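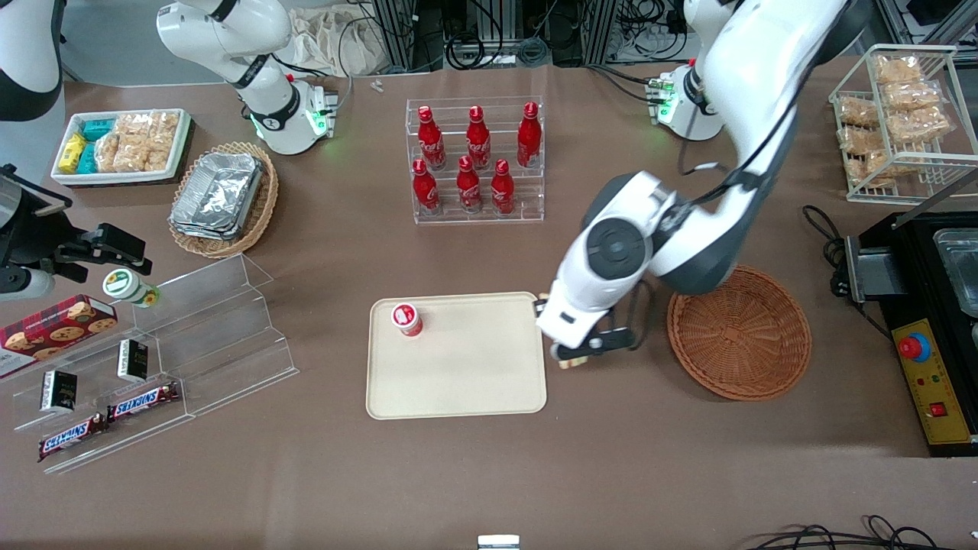
Figure 3. Table layout for the snack order task, with one lidded cup on the beige tray.

3.2 Layout of the serving table

Goods were grouped by type. Bottled drinks stood on a clear rack with two tiers, three bottles to a tier, directly behind the serving tray. Packaged snacks shared a white rectangular tray, and foil containers were stacked in a wicker basket beside it. Rice crackers were kept apart on a white wire rack. The Trotville order list contains 707 entries, of which 20 were set aside for checking the wording. The tray measures were taken from Carrilho.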